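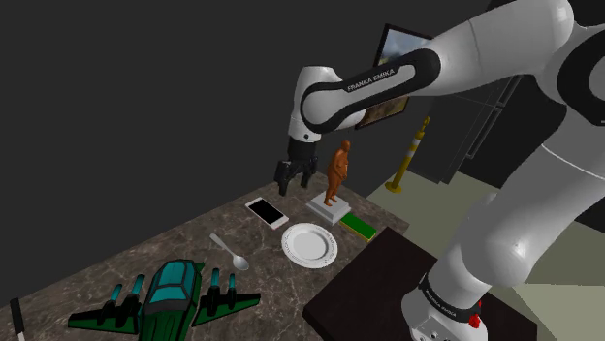 ## 3.2 Worktop finish and tenants' choices

The second part of the study dealt with the finish of kitchen worktops in rented homes. Landlords in the Moncombe district replace worktops more often than any other kitchen fitting, and the finish is usually the only part of the work on which the tenant is asked for a view. Plain and patterned finishes were treated as separate groups throughout. The brown marbled countertop in Figure 2 belongs to the patterned group, which also took in speckled and veined finishes of any colour. Wood-effect finishes were placed in a group of their own and are discussed in Section 3.3.

Records were drawn from the Bakgate housing register, which holds an entry for each kitchen refitted by the district's two main landlords. After the removal of duplicate entries and of homes that stood empty at the time of the work, 1652 records remained. Each gave the finish chosen, the finish it replaced, the age of the building and the number of people in the household. The register does not give the reason for a choice. For this the study relied on the written replies gathered under the Szczepańska project, in which tenants were asked to explain in their own words why they had picked one finish over another.

The replies were read by two members of the study team working apart, and each reply was given up to three codes. Where the readers disagreed, the reply was discussed and a single set of codes agreed. The code used most often for patterned finishes was "hides marks", a heading that covered crumbs, water spots, fine scratches and the rings left by cups. Tenants who chose a plain finish wrote more often about light, above all in kitchens with a north-facing window or with none.

Colour proved harder to code than pattern. Many tenants named a colour only in relation to something already in the room, such as floor tiles or cupboard doors that were not due to be replaced. A reply of this kind tells us little about whether the tenant liked brown or grey as such. These replies were therefore coded under "match" and left out of the comparison of colours.

The same finish was also described in different terms from one tenant to the next. A brown marbled surface was called warm in some replies and dark in others, and the choice of word appeared to follow the size of the kitchen. The Drostetti scale, used in earlier work on floor coverings, was tried as a means of placing such words in order, but it has no point for pattern and was set aside after the pilot stage.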